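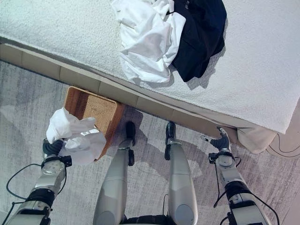

Clothes on the bed, with the wicker basket alongside.

Punley adds bedroom laundry to its home visits

30 October 2019 – Punley, the home help service, will sort and put away bedroom laundry on all visits from today. The service was tried in 37 homes in July.
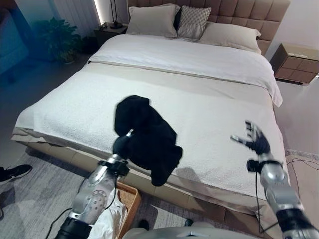
Each visit covers sorting, folding and making the bed. Customers can add it to a regular booking for 20 dollars.
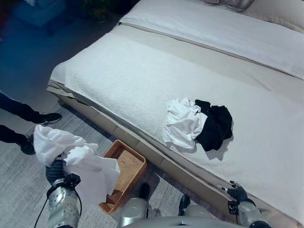 Sorting is done on top of the made bed. Light and dark items come out of the basket first – a white piece and a black one, say, side by side on the bedspread – and towels are folded last. "People wanted the pile gone," said Amrit Arsenault, head of services.

Bookings are open through Lorne Morin at the Punley office.

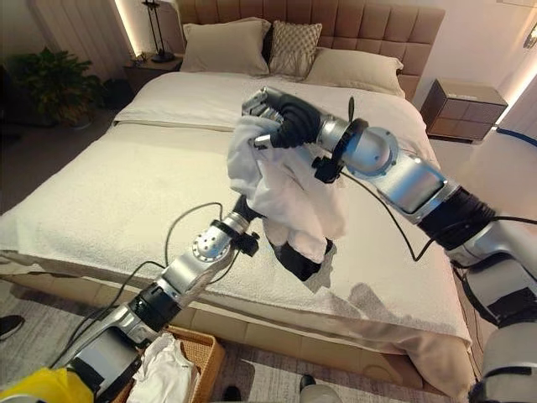 A white towel held over the bed.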